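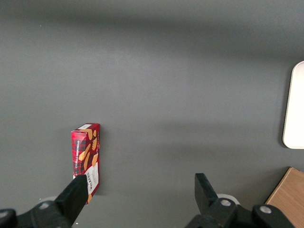 The wrist camera's view of a Walkers shortbread box, with the gripper open.

Sewwandi Karunaratne writes the grasp planning software at Pranley, and for most of May she was occupied with one question: when should the planner stop thinking?

"The old version made 300 candidate grasps for each object and scored every one," she says. "It was a lot of work for a simple box."

The new planner, called Vandoveck, scores them in small groups. It stops when 2 groups in a row bring nothing better. Planning time went down to 74 milliseconds, which she calls "acceptable, not beautiful."

Printed packages were harder. A tartan pattern has many strong lines, and the perception module sometimes took one of them for the real edge of the box. "Then the fingers want to close on a drawing," she says. Her team now compares each edge with the depth data before the planner receives it.

She tested the change on 1,624 recorded grasps from the Dindadside lab. The replay tool, Hennessy, she wrote herself – "on evenings, and one can see it in the code."

I asked what is still missing. She thought for a moment and spoke of the log files. They do not save the rejected grasps, and she would like to read those first.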